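Small Items in Fabric Storage
Project report, Deisy Paucar
24 August 2019

3. Materials
I wanted to know if a soft fabric bag works as well as a hard box for keeping small household things together. The fabric is beige with a print of blossoms on thin twigs. I spent 45 minutes on each sorting session and did the work at home.
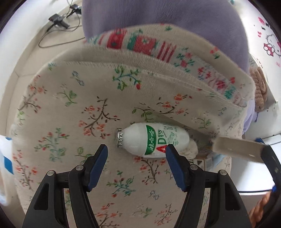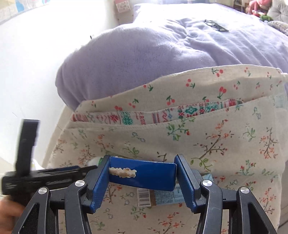
Figure 3. Flowered fabric used in the project. First picture: small white bottle with a green label. Second picture: the bag, with its trim below the top band.

4. Problems
Small bottles roll to the bottom and are hard to find by feel. Flat things stay where they are put. In December I would like to repeat the sorting with a second bag that has pockets sewn inside.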